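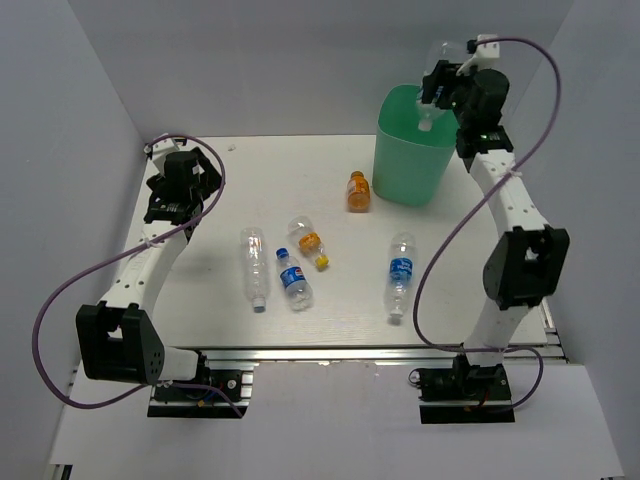 Re: bottle sorting, episode count
From: Amirul Pelupessy
11 Dec 2025

> We have 83 usable episodes in the Trindale folder. Is that enough to train
> on, or should the club keep recording through the break?

Keep recording. The target is still 100, and six of the 83 have a dropped joint stream, so the real number is 77. Filter them out before you run the Zirnus converter – it pads missing frames without a warning.
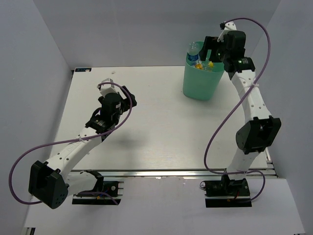

Two settings to check first. Both arms go back to the rest pose between episodes, and the episode ends when the last bottle is released over the bin. Several September recordings run on past that point and need trimming.

I will post the config once the 1,130-step test finishes.

Amirul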